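Slide 6: Family travel program, Cultley to Hustton

Good morning. The Cultley Travel Office opened its family park pass in July. To date, 183 families have registered, and nearly 3282 park visits have been recorded.

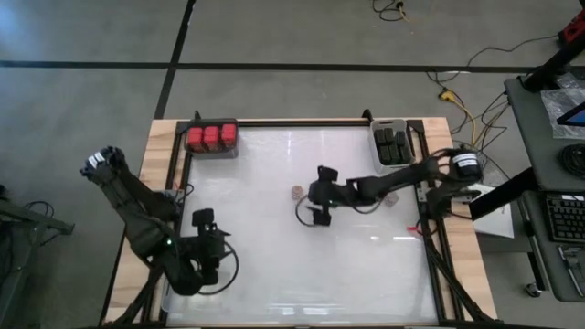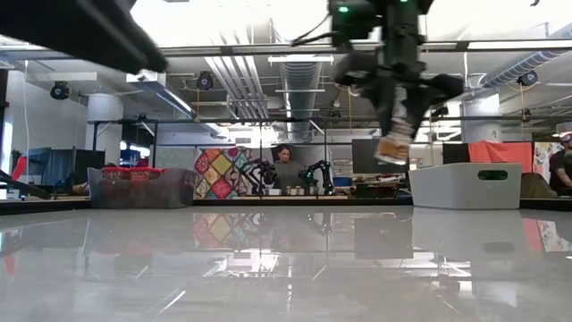

Robot arms at a work table, two views.

Pause for questions on fees. The pass covers parks from Cullberg to Hustton, 34 in all. Children under two enter free. Families should reserve campsites before they travel.

Next slide: road closures.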